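Worktops and racks: your questions

Do I need a rack on the worktop at all?

Probably not. Most kitchens we see at Corunstead have too many organisers and too little bare surface. If your lids and plates already fit in a cupboard and you can get at them without swearing, leave them there. A rack earns its place when you reach for what's in it every day.

Will a wire rack make my kitchen tidier?

It will make one small area of it tidier. The shops suggest rather more than that. We've had 843 questions sent in since April and a good many come from people who bought the rack first and then went looking for something to put in it.

Which sort do you suggest?

Thin black wire, open at the sides, with as few slots as you can manage with. Avoid anything sold as "expandable" until you've had a go with it in the shop. Silvan Camenzind tried one for us and it expanded every time he took a lid out.

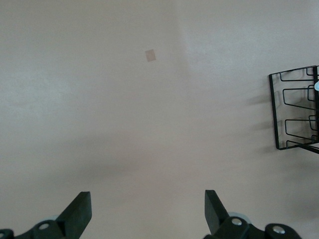
Black wire rack at the side, the pale surface next to it left clear.

Where should it go?

Off to one side, so you keep one decent stretch to work on. People like to put it in the middle "for now". It stays there.

What about marking the spot with tape?

A small square of tape is fine if several people share the kitchen and the rack keeps wandering. Use the low-tack kind and try it on a hidden bit first. We don't believe any packet that says "leaves no residue".

Are the dear ones better?

We haven't seen much sign of it. Ute Kröger has used the same cheap rack for 16 years. Check the joins, and check that the feet won't scratch. Anything over 32 pounds had better be doing something remarkable.

Can I dry dishes on a lid holder?

You can, but the water has to go somewhere. Put a tray or a folded tea towel under it. Coatings chip in the end, whatever the label says, and the bare wire will rust.

How do I clean the wire?

Washing-up liquid and an old toothbrush, mostly in the corners. You don't need a special spray.

Page last checked Wed 28 June.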